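Call for participants: packing and sorting sessions at Dresudell, February 2018

Do you like a tidy cupboard? Are you the one who ends up repacking everybody's suitcase? Then we would love to have you at our tables this month!

We are looking for 26 people to come and sort, fold, stack and pack ordinary household things at the Dresudell rooms in Gasow Lane. You work at a smooth white tabletop, at your own pace, and you do it your way. Manju Bisht and I have been setting up boxes of bits and pieces for weeks (cutlery, tins, socks, far too many lids) and we can't wait to see how different people go about it.

Each session lasts two hours with a tea break in the middle. You can come once or up to 5 times. No experience needed, but you should be over 18 and comfortable sitting or standing at a table. Left-handers very welcome, we had hardly any last time.

We pay £11 an hour plus your bus fare. Please bring reading glasses if you use them, and wear sleeves you can push up. Rings and long bracelets are best left at home.

We also need one paid helper to lay out the tables before each group and put everything back in its box afterwards. This is a short job, mornings only, and would suit somebody quick on their feet who likes a label. Ask for Ramesh Ahuja if that sounds like you.

To put your name down, ring extension 799 or leave a note in the Mollow tray at reception. Tell us which mornings or afternoons you can manage and whether you need step-free access.

Dorota Nowakowski

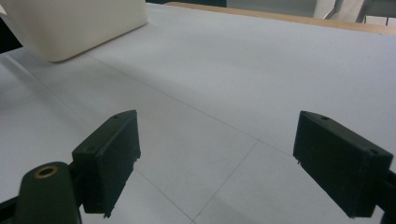 Dresudell News, Issue 26, p. 5

Places are given in the order we hear from you, so do get in touch soon!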